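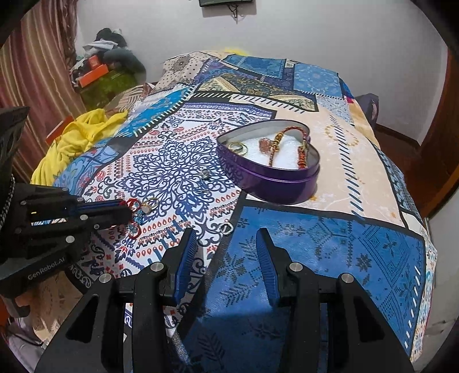 Slide 1. Open tin, foam liner, beaded bracelet and two gold rings inside; the rest still on the bedspread.

Talks > Home Storage > Small Jewelry, Notes

Start on time. Slot is 30 minutes, 8 of them for questions.

Scope: sorting and storing costume jewelry at home. No appraisal, no repairs. If asked about stones, refer to the Pasidora handout.

Surface first. A bed is acceptable for sorting. It is wide, soft, and nothing bounces. The drawback is a patterned cover. Small silver earrings are hard to find against navy and white print. At Wekholm we put down a plain towel – pale for dark beads, dark for silver.

Order of work:
Clasps closed before anything is moved.
Strung beads separated from rings. A ring left on top of a bead loop will travel with it.
Earrings paired, then set aside together.
Tin last, with the foam already seated flat.

On tins. A heart shape wastes space at the point. Bracelets laid across the foam tend to ride up over the rim, so check before pressing the lid down. Utura sells a flat insert that can be trimmed with scissors. Allow 2 mm clearance all round.

Pause. Next slide.

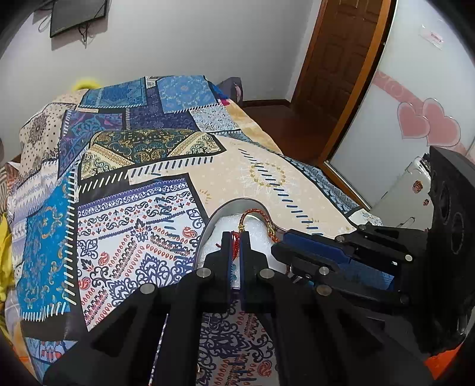

Eskildsen wrote after the spring session that foam is overrated and that cotton cloth, washed twice, has kept a set of 70 pieces untangled since the move. Fair point for flat storage. Cloth shifts when the box is carried upright – foam holds better there. Say both.

Cords and tassels: keep the tassel straight and outside any loop. Braided cord takes a crease if it is folded under metal. Do not wind it around a hard rim for long storage.

Labels go on the box, never on the foam. Adhesive leaves residue.

If short of time, skip labels and go to questions.

Contact | Copyright Wekholm Talks | Back to top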